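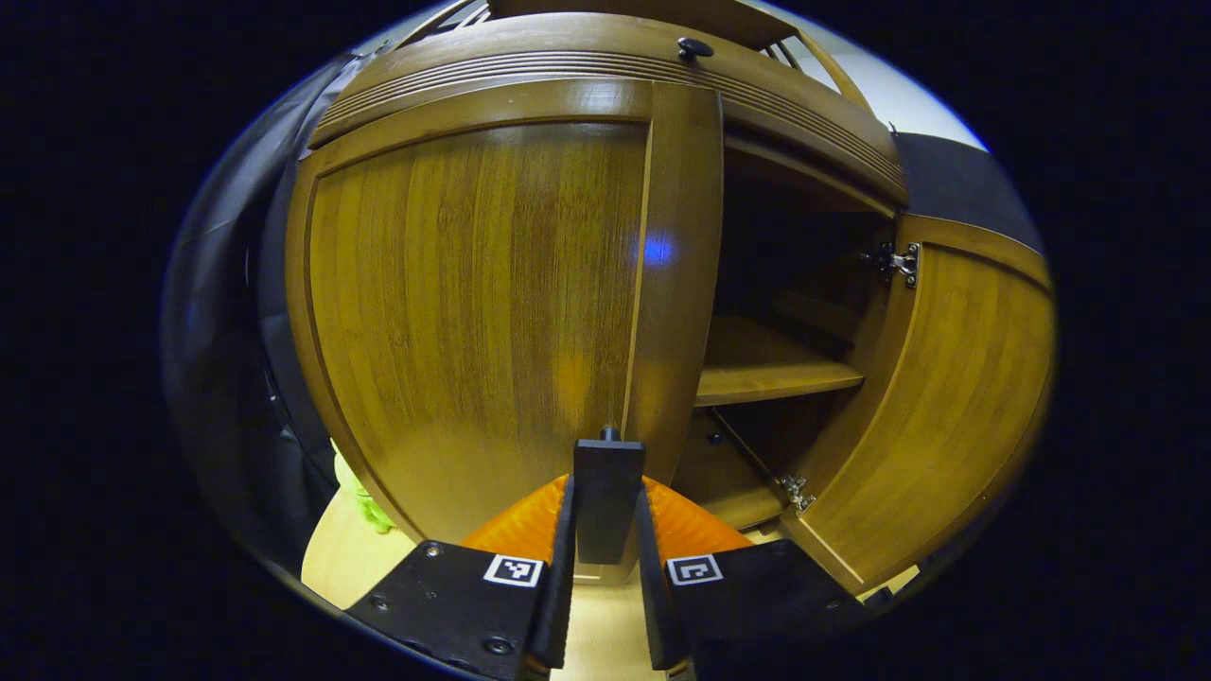
Figure 2. The Zenum hand-held gripper at a wooden cabinet, right door open.

4.1 Cabinet task

We tested the Zenum kit as sold by Minent. Each of the two black fingers has a plate with a printed marker tag. The seller rates the kit for home use – we tried it on doors and shelves only. Over 1,002 clips were recorded at the Pusorbridge site, and 209 were dropped for lost tracking.

Print this page | E-mail this article

Comments

Which firmware was this? Ours loses tags near dark shelves.

Is the clip list posted anywhere?

Same question, for the door clips.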